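Wrist cameras, or how I spent my winter squinting

February 2018

I have been promised a lot by wrist cameras. Put one small lens next to the fingers, the sales pages say, and the arm will see what it is picking up, correct itself on the way in and stop knocking things over. I have now had long enough with two grippers and a very wide lens to say that I believe the first part of that, some of the time.

The two grippers are the Palstead, which has plain fingers with black pads, and the Idbridge, which costs a good deal more and has a leaflet full of the word "adaptive". The controller was a Pidico in both cases, running the same script at the same speed. I did 383 grasps in all before I got bored, most of them on bottles, cartons and the odd tin.

Bottles are where the claims start to wobble. Dark, shiny glass on bright metal is a rotten combination for any vision system I have tried, and the label ends up doing nearly all the work.
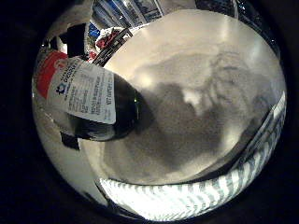
The software is happy as long as it can find some print. It doesn't need to read any of it, which is lucky, as small text is mush through a lens this wide. Turn a bottle so that mostly bare glass faces the camera and the confidence score sinks, then the arm does a sort of nervous shuffle and has another go. On one set of 18 tries with the label turned away, the Palstead got 7 and the Idbridge got 9. I have seen people write whole press releases on a gap like that. I'd call it a draw, and I'd want to run it again in July with the sun coming in before I called it anything else.

What did make a difference was exposure. The Pidico's auto setting looks at the whole picture and takes an average, so a bright metal surface drags everything else down into the murk. I fixed it by hand and left it there. That cost nothing and helped both grippers more than any of the clever stuff in the leaflet.

Then there is the matter of what the camera spends its time looking at. With the wide lens you get the fingers, the pads, a good slab of the mechanism, the ceiling lights and anybody who happens to be standing in the room.

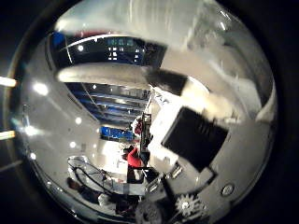 Cropping is the usual answer, and Tạ (the little calibration tool, free, badly documented, rather good) will do it for you. My complaint is that once you have cropped away the lights and the hardware, you have paid for a very wide view and thrown most of it in the bin. A narrower lens set a bit further back might do just as well. I haven't tested that yet, so don't quote me.

The other thing that annoys me is mounting. Each time I took the camera off to clean it, I had to calibrate again, and the Idbridge bracket has a screw you can only reach with the fingers fully open. The Palstead bracket is uglier and comes off in a minute.

So I'm keeping the Palstead on for now and the Idbridge is back in its box. If the firm wants to send me a firmware update that copes with bare glass, I'll get it out again. Next job is the narrow lens, once I've found the right adapter ring.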